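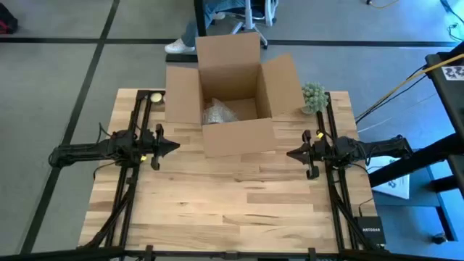
Minutes of the August build meeting, two-arm packing table
Kamath workshop, back bay

Meeting opened at 7 in the evening. Minutes of the July meeting were taken as read, with one correction: the spare motors are on the shelf over the drill press, and the July minutes had them in the parts cabinet.

1. Where the build stands

Both arms are mounted and both can be driven from the one laptop, and everybody who has had a turn at the controls came away grinning. The butcher-block top is staying. There was talk in the spring of swapping it for aluminum plate, but it is heavy, it lies flat and we like the look of it. Any scratches can be sanded out in winter.

The current task is the open box with a bubble-wrapped item in it. The goal for this stage is for one arm to lift the item out and set it on the table, and then for the two arms together to fold the flaps shut. Lifting is coming along really well. Folding is the fun part and also the hard part (see item 3).

The members who finished the mounting were thanked, with applause. It was a long weekend of drilling and the rails came out dead parallel.

2. Wiring and network

The left arm dropped off the network on two evenings. Both times it came back after the cable was reseated, so we are blaming the connector for now. A new cable will be made up and the old one cut in half so it can't sneak back into the drawer.

It was agreed to add strain relief on both arms where the cables loop. One member showed a printed clip that snaps onto the link and lets the cable slide a little. Everyone wanted to handle it. Four more will be printed in the tougher filament.

Question raised: should the network switch move off the corner of the table? It is handy to have the lights in view while testing. Left where it is until the next rebuild.

3. Flap folding

Long and lively discussion. The far flap is the trouble. When it stands straight up, the gripper tips tend to slide along it before it starts to bend. Ideas put forward:

Start with the side flaps, one per arm, and hold them down while a third motion deals with the rest. Objection: we have two arms.

Push from behind the flap near the top, where there is more leverage, and follow it down in an arc. This was tried by hand with a ruler during the meeting and worked nicely, to loud approval.

Crease every box by hand before a run. Several people felt this was cheating. Others felt it was fine for learning. Agreed to allow it for practice runs and to write "creased" in the log so the results don't get mixed together.

Rubber pads for the gripper tips will be tested as well. Kalter sells a soft sheet that can be cut with scissors, and there is a piece left from the cart project.

4. Software

The Zerine branch now records both arms on one clock, and playback is so much smoother than it was in the spring! Please pull it before your next session. The old branch still runs but the log files won't match.

The speed limit stays at the present setting. A request to raise it for lifting only was discussed and held over until the stop button has been moved to where both operators can reach it.

5. Money

The balance of the build fund is $2000 before this month's purchases. Approved: cable and connectors, one roll of filament, and a bundle of flat-packed cartons from Skodia in the size we use now. Not approved: a second laptop.

6. House rules

Hands off the table while either arm is powered. Call out "live" before you enable and wait for an answer. Bags and coats go along the wall, please, and chairs get rolled well back from the rails during a run.

7. To do before the next meeting

New network cable for the left arm, made and labeled
Four cable clips printed and fitted
Stop button moved
Pads cut and tried on one gripper first
Far flap: ten runs with the arc push, creased and uncreased logged separately
Wiring diagram in the binder brought up to date

8. Any other business

A visitor from the woodturning group asked whether the arms could hold a sanding block. Much interest. Invited to bring one to the next open evening.

Pizza was ordered during item 3 and the boxes were kept for testing.

Next meeting in September, same hour, same room.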